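Sorting small stuff - screws, buttons, fuses, picture hooks. Notes from redoing the hall closet and the workbench drawer, May 18, 2018. Will add more in October when the garage gets its turn.

## Before you buy anything

- Dump it all out on an old sheet. Not the floor. Sheet has corners, you can lift it and pour.
- Throw out stripped screws right away. You will not use them. Same with wall plugs that have already been in a wall.
- Mystery keys: one envelope, date on it, toss after a year.
- Magnet in a sandwich bag. Drag it through the pile, turn the bag inside out, steel is in the bag and the brass is left behind. Best trick on this page.
- Dead batteries out first. Check for white crust, wipe with a little vinegar on a rag, let dry. Gloves.

## Boxes

See-through beats everything. I had coffee cans for years and opened all of them every single time. Tiered ones with a lid are good for hooks and thread and the tiny hardware, since the top rows open out of the way and the deep part underneath takes the awkward things.

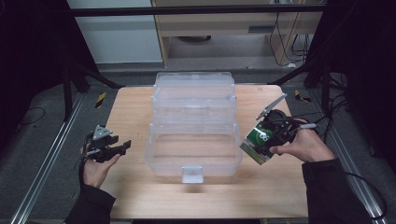
Put the smallest things up top. Heavy stuff low - a full tray of nails up high will tip the whole box when you open it, ask me how I know. Sandu makes a decent plain one, Goltine costs more and the latch feels better but I would not pay double for a latch.

Measure the shelf first. With the lid OPEN. I bought one that fit the closet perfectly as long as you never wanted anything out of it.

Dividers slide and then the washers migrate. Dab of hot glue at each end of the divider, peels off later if you change your mind. Don't use superglue, it fogs clear plastic and you get a white haze that stays.

## Labels

- Masking tape and a pencil for the first month. You WILL move things.
- After that, proper labels. On the front, not the lid. Lids get stacked on.
- Tape one of the actual screws to the outside if you can't remember sizes. Works better then writing.
- Old label gunk: cooking oil, wait 10 minutes, scrape with a plastic card, then dish soap. No acetone on clear plastic, it goes cloudy and cracks.

## Washing plastic boxes

Lukewarm water, dish soap, soft brush. Not the dishwasher, I warped 2 of them on the bottom rack. Rinse well. For corners a old toothbrush, for the hinge a cotton swab.

Scratched up and dull? White toothpaste on a damp cloth, small circles, rinse. Helps with light scuffs, does nothing for deep ones.

Smell of oil or rubber - spoon of baking soda, lid shut, overnight. Then wipe.

Dry upside down on a towel with the lid off. Any water left in there and your needles rust. A couple of those silica packets from shoe boxes go in afterwards, one per level.

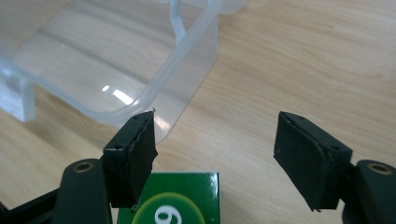 Static is the other pain. Beads and snap fasteners cling to the sides of a dry box and jump out when you lift the lid. Wipe the inside with a dryer sheet, good for a few weeks.

## What goes with what

Sort by job, not by type. Took me ages to see it. Picture hanging = hooks, wire, small nails, pencil stub, all in one place. Buttons with needles and thread. Fuses with the tester. If you have to open three boxes to hang one picture the system is bad.

- Picture hooks: toss the bent ones
- Buttons: string the matching ones on a bit of thread, knot it
- Rubber bands: they rot and stick to plastic, keep in paper
- Tape rolls: wax paper between them or they weld together
- Drill bits: never loose. The Miltard roll is ok, so is a block of scrap wood with holes in it
- Spare furniture bolts: bag, name of furniture ON the bag

## Small tools nearby

Tweezers on a string inside the lid. A teaspoon for scooping washers. Ronia sells a little funnel set but a sheet of paper folded in half does the same thing for free.

Still haven't figured out zip ties. Tall jar for now - long ones stick out and fall over. If the garage has a piece of leftover pipe I'll cut it down and try that.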